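Week 2 notes: packaging and how we read it

Okay, so last week I promised we'd get to shape before we got to words, and I meant it. Most shoppers never read a label. They look for a color and an outline, grab the thing, and move on. I do it too - I once bought the wrong dish soap for a whole winter.

Your reading is the Terlow chapter (skip the appendix, it's a slog). Themba Coetzee's guest talk from October is worth another listen if you still have your notes, mostly for the bit where he covers up the brand names and asks what's left.

What's left is usually a lot! Cap color, shoulder, the outline of the label. Squint at something in your own kitchen and see how much survives.
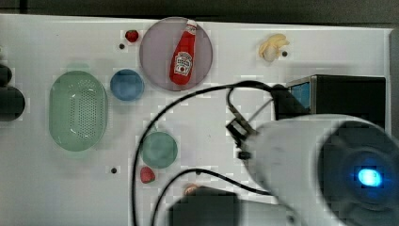
For the short paper, pick one grocery product and write 800 words on what you could recognize from across a room. Quote the chapter at least once. If you're stuck on a topic, come see me before class and we'll find one. Drafts of 200 words are fine for peer review.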